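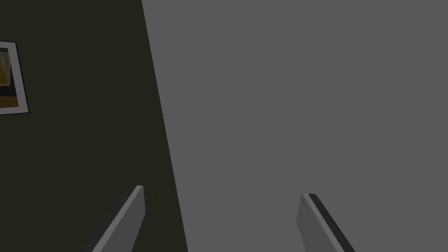

4.2 Edges without texture

Figure 3. A rendered view with a nearly black surface on the left and a smooth medium-gray surface on the right, separated by one long, slightly curving edge.

In the first part of the study we asked how people judge the slant of a wall when the wall has a visible pattern, such as brick or striped paper. The results agreed well with earlier work on texture and slant. In this section we report the second part, where the pattern is removed and only the border between two plain surfaces remains. Figure 3 shows the kind of border we mean. Many rooms in modern buildings contain such borders, and interior designers who took part in our pilot interviews mentioned them often, usually as a complaint.

Forty-one adults took part. All of them had normal or corrected vision, and none had taken part in the first experiment. They were recruited in Trornbridge through notices at the public library and at the evening college. One participant left before the end of the session and her answers are not included, so the analysis below is based on 40 people. Each session lasted 70 minutes with a pause in the middle. The participants received a small payment for their time.

The task was the same as in Section 4.1. The participant sat with the chin on a rest and looked at the screen with one eye covered. After each view the participant turned a flat paddle by hand until it felt parallel to the surface that was asked for. The paddle was hidden under a cloth, so it could be felt but it could not be seen. We chose this method, which follows Debnath, because verbal answers in degrees were very unstable in our pilot. Several people said "forty-five" for almost every wall.

We expected two things. First, the judgments should become more variable when the pattern is absent. Second, following the account of Vunov, the darker surface should be judged as the more distant one, even when the geometry of the view does not require it. The first expectation was confirmed. The spread of the paddle settings was clearly larger than in Section 4.1, and this was true for every participant except two. These two persons both worked with technical drawings in their daily job. We do not want to make much of this observation, but it may be useful for later studies.

The second expectation was confirmed only in part. When the edge was straight, most participants treated the dark surface as farther away. When the edge had a slight curve, the answers divided into two groups. One group continued as before. The other group began to describe the light surface as bent, and their paddle settings changed from one trial to the next, although the view was the same. In the interview after the session some of them said that they could see it both ways and that they had simply chosen one. Bullik reported a similar instability for folded cards under even light, and he explained it by the lack of shading near the fold. Our data do not contradict this explanation, but they do not prove it either.

It was also of interest whether people improve with practice. We divided the session into 7 blocks of equal length and compared the first block with the last. There was no reliable improvement. The participants became faster, and in the questionnaire they said they felt more sure, but the settings were not closer to the correct slant. This is different from the textured walls, where a small effect of practice was present already after the second block.

One limit of the method should be mentioned. With one eye covered and the head fixed, the participant loses much of the information that is available in an ordinary room. A person who enters a real corridor will move the head, touch the wall, and hear the sound of the steps. We therefore do not claim that plain walls are difficult to judge in daily life. The claim concerns only the information that the edge itself can give.

We thank Kevin Dolan for building the paddle and for his comments on an earlier version of this section. The relation between these results and the corridor study is taken up again in Section 5, where participants were free to move.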